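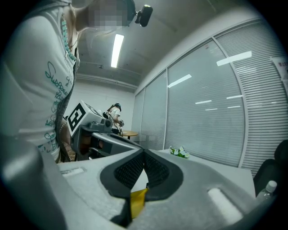
Hoi-yan Tai wrote to us that she read the whole page twice and still did not know if she must cut off the old thread before she brings her beads, and could we please put that first. So it is first now.

Plodumeck Bead Repair: Frequently Asked Questions

Do I need to take the beads off the old thread?

No, please leave them on. When the beads are still on the thread we can see the order and copy it. If the thread is already broken, put a piece of tape on each end and lay the necklace flat in a box. A long narrow box is good, also a clean sock.

My beads are all loose in a bag. Can you still do it?

Yes, but we need something to follow. An old photo of the necklace is the best help. If you have no photo, we will lay the beads on the board with you at the counter, and you tell us when it looks correct. Please keep half an hour free for this. We do not guess the order by ourselves any more, we did it in the past and some customers were not happy.

How much does it cost?

A simple restringing without knots is $13, up to a length of 50 cm. Longer necklaces, knots between the beads, and more than one strand cost more, and we tell you the price before we start. If you do not agree with the price you take your necklace home and you pay nothing. A new clasp is counted separately, as the clasps are very different in price.

What is the difference between knotted and not knotted?

In a knotted necklace there is a small knot after every bead. If the thread breaks, you lose one bead at most, and the beads do not rub on each other. It also makes the necklace a little longer and softer, so it hangs in a different way. For pearls we always advise knots. For big glass or wooden beads we usually leave them out, because the hole is often so wide that the knot slips inside and does no work.

Will my necklace have the same length as before?

Almost. Old thread stretches with the years, and people get used to the stretched length. One customer measured 57 cm at home and was surprised that hers came back at 56 cm. Nothing was missing, the new thread was just tight. If the length is important for you, for example because a pendant should sit at a certain place, write the length you want on the form and we will work to it. We can add small spacer beads near the clasp, where they are hidden by the hair or the collar.

Can you make it shorter?

Yes. You get the left-over beads back in a small bag. Please keep them! You may need one later.

Which thread do you use?

Silk for pearls, nylon for most other beads, and coated steel wire for heavy stones or for beads with sharp edges in the hole. We have many colours of silk and nylon. If you do not say anything about colour we choose the one nearest to the beads. Elastic we do only for bracelets. On a necklace it becomes loose very quickly and we do not like to sell a repair that comes back.

Can you replace a bead that is lost?

Sometimes. We have drawers with old beads from many years, and for common glass and wood we often find something close. For blue and green beads it is more difficult than people expect, as the shade changes with wear and a new one looks too bright beside the old ones. In that case we suggest to put the new bead at the back, or to use two matching new ones, one on each side, so that it looks like it was planned.

Are my beads real turquoise / real coral / real amber?

We are sorry, but we do not answer this question. We repair beads and we are not gem testers. A jeweller with the proper tools can tell you. We will only say if a bead seems to be dyed, because then we must be careful with cleaning it.

Do you clean the beads?

We wipe every bead with a damp cloth before it goes on the new thread. This is included. We do not use any liquid cleaner or machine. If there is dirt that does not come off with the cloth, we leave it and tell you.

How long does it take?

Usually two weeks. In December it is four weeks, and we close the book early when it is full. The new price list starts on 14th May, and necklaces brought before that day are still done for the old price, also if we finish them later.

Where can I bring my necklace?

To the workshop in Brandão Lane, at the side door with the green bell, or to our table at the Rivside market in the morning. You can also leave it at the Tastside café, in a closed envelope with your name and phone number on it. The staff there are kind enough to keep it for us but they cannot give you a price, so please do not ask them. Pick-up is always at the workshop.

Can I send it by mail?

Yes, if you use tracked mail. Pack the necklace flat between two pieces of card and put some soft paper on top. Letters without tracking have been lost two times and we could do nothing about it. Return postage is paid by you.

How should I wear it and keep it so the thread lasts?

Put it on last, after perfume and hairspray. Do not sleep or swim with it. Take it off over a table or a bed and not over the sink. Silk becomes weak when it is wet, so let it dry lying flat, never hanging. A bag strap or seat belt which rubs over the beads every day will also wear the thread, mostly close to the shoulder, and this is a place where we see many breaks.

A necklace you wear every day should get a new thread every second year. If you see thread between beads that used to sit close together, it is time.

Do you give a guarantee?

Six months on the thread and the knots. Not on clasps which you brought yourself, and not if the necklace was pulled by a child or a cat. We know it happens, we have a cat also.

Do you teach restringing?

A small group meets at the workshop one evening each month. You bring your own necklace, we give the board, needles and thread. Ask at the counter for the next evening, or write to us by the contact form. Beginners are welcome, but please do not bring your grandmother's pearls to the first one.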